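4.2 Wash load and the door seal

Most of the lint we recovered did not come from the drain hose. It came from the seal, the fold of rubber just inside the door, and this changed how we ran the second half of the study. The first plan was simple: filter on the drain, weigh the filter, done. After the first household returned its filters we saw the weights did not match what had been lost from the test cloths. Too low, every time. So we went looking for the rest.

Two places hold fiber between washes. The seal is one, the sump behind the pump cover is the other. We could reach the seal in every home. The sump we could reach only where the kickplate came off without tools, which ruled out most of the Nilton machines and all of the stacked units. Sump figures are therefore left out of the main table and given only in the notes to it.

Households were recruited in two towns, Briditum and Tultus. Briditum has hard water, Tultus soft. This was the main reason for picking them, the other being that both are a short drive from the lab. Each home got a bag of pre-washed test cloths, cotton and polyester, cut from the same bolts, edges heat sealed or stitched. They were told to wash as normal and put one cloth of each kind in with whatever load they were doing. No changes to detergent, no changes to spin speed. A card was filled in for each load: cycle, temperature, what was in it in plain words ("towels", "work clothes", "mixed"), and how full the drum was, by eye.

The fullness answers were the weak spot. We gave three choices on the card — a third, half, full — and people disagree about what full means. Some take it as no more will go in. Others stop with a hand's width left at the top. In the pilot we asked people to weigh the load on a bathroom scale and nearly all of them stopped filling in cards within a few weeks, so the scale was dropped and the three choices stayed. We treat fullness as a rank and not as a weight from here on.

Color turned out to matter more than expected for the handling though not for the result. Red and navy fibers show up on the gray rubber and on the filter mesh, white ones do not, and the first round of wiping was done by eye. That means the early wipes are biased toward dark loads. From the second round on, the whole fold was wiped, all the way round, wether or not anything could be seen on it. Early wipes are marked in the data file and are not used in Section 5.

Wiping was done with a damp lint-free pad folded in half, one pass on the outer lip, one pass inside the fold, then a clean pad for the lowest part of the fold where water sits. Pads were bagged separately and dried overnight at low heat before weighing. Coins, hair pins and paper were picked out by hand first. Hair was a bigger problem. Pet hair especially, it mats with the fiber and can't be pulled apart without losing some of both. Pads with visible hair were soaked in a weak bleach bath to break the hair down, rinsed through a fine mesh, and weighed again. Homes with long-haired dogs are flagged.

Front loaders only. Top loaders have no seal of this kind and the few we had at the start were dropped. Figure 3 shows the type of door opening and seal common to the machines kept in the study, with laundry in the drum.

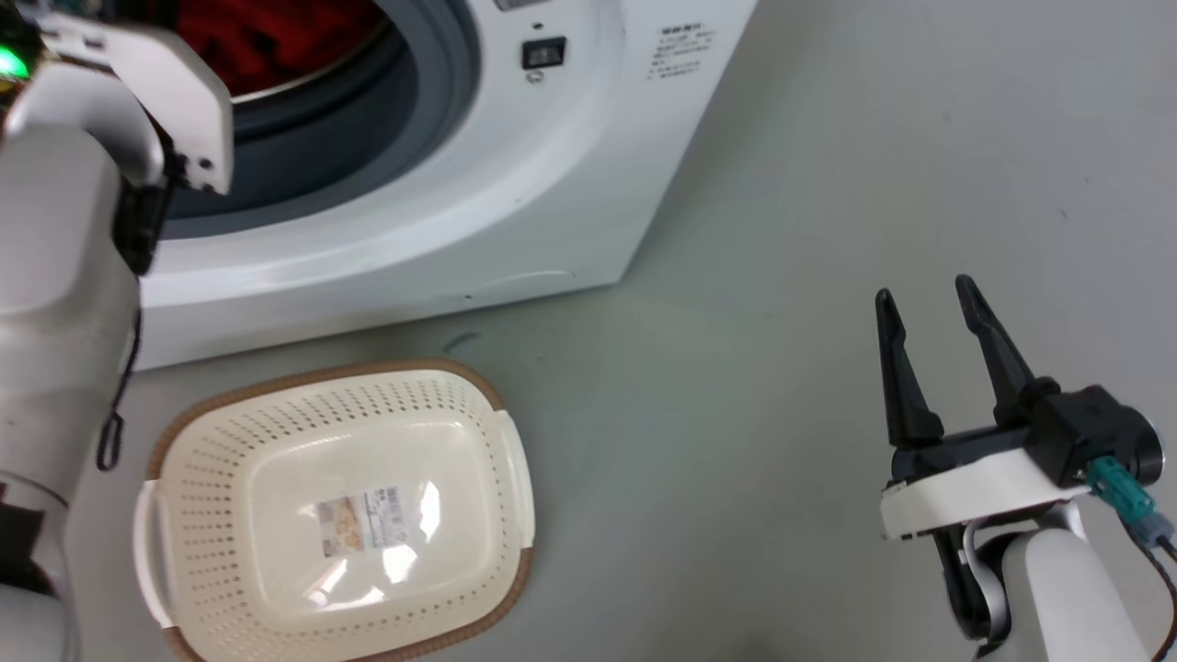
Figure 3. Front-loading machine, door opening and gray rubber seal. Red fabric inside the drum.

4.3 Results by load size

Total usable loads after cleaning: 1,777. A load was thrown out if the card was blank, if either cloth was missing, or if the filter had been taken off and put back between washes (people do this when the drain runs slow). Losses were spread evenly over the two towns so we did not reweight.

Small loads shed more per cloth than big ones. This fits what the Dhillon bench trials showed, with the same likely cause: more water per item, more drop height, more rubbing against the drum. In our homes the gap between a third full and half full was clear for both cotton and polyester. Between half full and full it was smaller and for cotton it mostly went away. Polyester kept falling.

What the bench trials could not show is where the fiber ends up. With small loads a larger share went out with the water and was caught on the filter. With full loads a larger share stayed on the seal. Our reading is that a packed drum presses wet cloth up against the rubber for the whole cycle, and the fold scrapes fiber off and keeps it. A full load sheds less but leaves more behind in the machine. Part of that comes loose in the next wash, so the filter weight for any one load is partly the load before it. Anyone using drain filters alone should expect this carry-over.

We tested for carry-over directly in 5 homes. Each ran a load, had the seal wiped, ran an empty rinse, then did the same again without the wipe. Filter weights from the empty rinse were higher without the wipe in every one of them. Five is few. The direction was the same in both towns, and we are fairly comfortable with it, less so with the size of it.

Water hardness had a small effect on the filter weights and none we could find on the seal. Hard water leaves scale on the mesh which adds weight of its own. The Briditum filters were rinsed in dilute vinegar before weighing to take the scale off and after that step the two towns moved a good deal closer together. There may be a remaining difference for cotton. It does not survive when dog homes are taken out.

Temperature behaved as others have found, warmer sheds more, and we have nothing to add. Too few hot washes anyway, hardly anyone on the Tultus side went above warm. Spin speed we can't separate from cycle type, becuase on most of these machines the cycle sets the spin and people leave it alone.

Detergent: liquid and powder were both in use, pods in a few homes. No pattern for liquid against powder. Pods are left out, too few loads.

4.4 Limits

Two things to keep in mind. The wipes only reach what can be reached with the door open, and the back of the fold on some models runs deeper than a finger. We probably undercount the seal. Second, test cloths are flat and clothes are not. Cuffs, zips, seams and so on all rub in ways a flat cloth doesn't, and a worn towel will shed differently from a new one. The cloths were swapped for fresh ones every month to hold this steady, so the numbers here describe fairly new fabric.

The November loads came in late and the drying oven was down for part of that time. Those pads were air dried — longer, same room — and a check batch dried both ways came out within the error of the balance. They are kept in. Leaving them out moves nothing in the main table by more than the rounding.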